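Listening to Brullow: how narration changes a suspense novel
Project report, Qianru Yin and Danjuma Bako
Supervisor: Radomir Vukčević

1. Introduction
Our project compares the printed novel Brullow with its two audio editions. The story follows a girl who hears footsteps in her uncle's house every night in November. We wanted to know if listeners feel the fear at the same places as readers.

2. Method
We asked 16 students to take part. Half of them read chapter 3, the cellar chapter, and the other half listened to it in the newer recording. Each person marked on a sheet the moment when they felt most tense. The chapter has 3661 words, so it was possible to finish in one sitting.
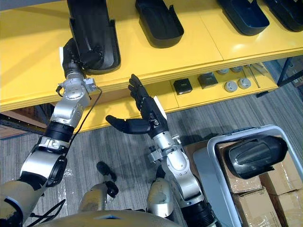
Why did we choose the cellar chapter?
It has almost no dialogue, and therefore the narrator must carry the tension with pauses and speed alone.

3. Results
The readers put their marks in many different places. Most of the listeners chose the same sentence, where the narrator stops for a long breath before the word "door". Chunhua Long, who helped us with the sheets, noticed that two readers had marked the first page, and we kept these answers.

4. Limits
Our group was small and all participants study in the same department. We also did not test the older recording, although this was in our first plan.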